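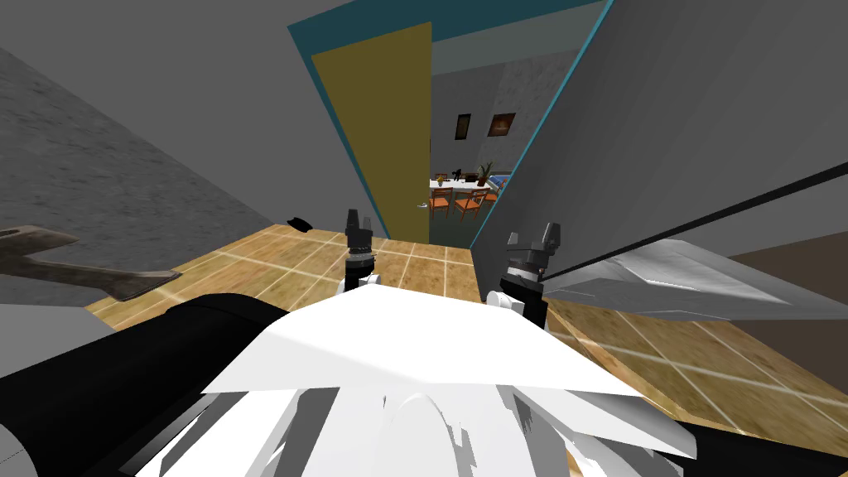
3.2 Collecting the doorway episodes

Figure 2. Simulated view from the robot, both grippers forward, facing an open door with a table and orange chairs in the room beyond.

We gathered 593 episodes in the Misico simulator across 22 home layouts. Each one starts with the robot a short way back from a doorway and ends when the base stops in the next room. Lina Kanaan and Orhun Demirtaş drove the robot by hand, and Müzeyyen Gündoğdu checked the logs. Runs with contact against a door frame were kept but labeled - the policy in Section 4 trains with and without them. Door angle and wall texture were changed between runs. Arm pose was left to the driver, so the grippers sit at different heights from one episode to the next.

Last updated: June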